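Brulano Textile Handling Cell — Progress Report and Equipment Plan
Prepared for: Efthymia Bakalis, Capital Programs
Prepared by: Horațiu Coman, Automation Engineering
17 October 2026

1. Status of the work

The cell is running on garment pickup and presentation. Current trials use ribbed knit items, which remain the hardest category for the existing fingers. Wrist camera views of the lilac knit follow.
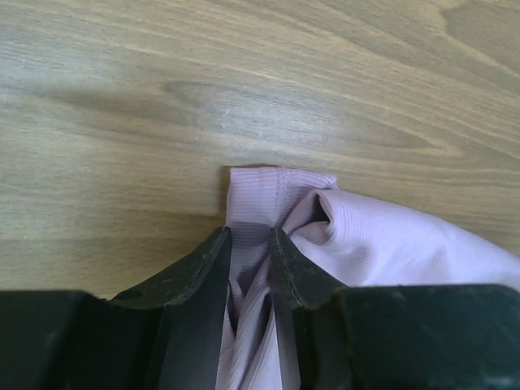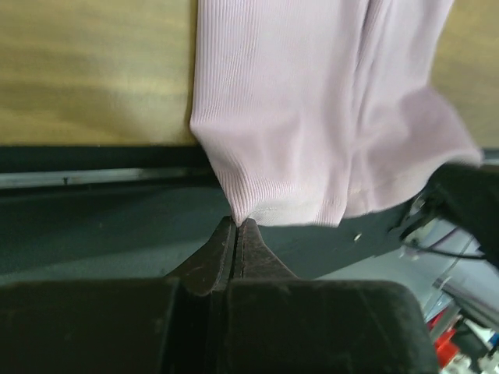

2. Equipment on hand

Both arms, both wrist cameras and the controller were bought in the first funding period and are in service. The grippers are the original parallel units with narrow tapered fingers. The finger housings are scuffed but there is no play in the slides. Lenuța Sandu checked them in June and recommended keeping the bodies and replacing only the fingers.

The cell logged 1082 pickup attempts in the reporting period. Failures fall mostly into two groups: the fingers close on a single layer when the task calls for two, or they take a hem and lose it during the lift. Woven items show little of either. A breakdown by garment type is in the shared folder under Umo.

3. Purchases requested

3.1 Replacement fingers. Two quotes were received. Yüksel offers a machined pair with a replaceable pad at 150 dollars per pair. Grilteo offers a molded pair at a lower price but with a minimum order well above what we can use. Recommendation: Yüksel, one pair per arm plus two spare pairs, for a total of 600 dollars.

3.2 Force sensing. The present grippers report motor current only. This is adequate for detecting a missed grasp and poor for telling one layer of knit from two. Elango Thevar has asked for one fingertip sensor kit, to be fitted to the left arm first. Budget 2000 dollars including the amplifier. A second kit should wait for results from the first.

3.3 Cable management. The cables on the arms are long enough to hang into the work area in some poses. Sleeves and clips can come out of the consumables line. No new money is needed.

4. Items deferred

The second work table is moved to the next period. The overhead camera is also deferred — the wrist views have been sufficient for labeling grasps, and mounting it would mean taking the cell down for the ceiling work.

5. Risks

Lead time on the sensor kit is the main one. If the order is not placed before the end of the quarter, the two-layer trials move back by the same interval. The pads on the new fingers may also mark light fabrics; Corina Tănase will run a rub test on scrap before they go on the arms.

6. Decisions needed

Approval of 3.1 and 3.2, total 2,600 dollars before shipping. Confirmation that unspent funds from the table can be carried forward. Purchase requests for both items are drafted and waiting for a cost code.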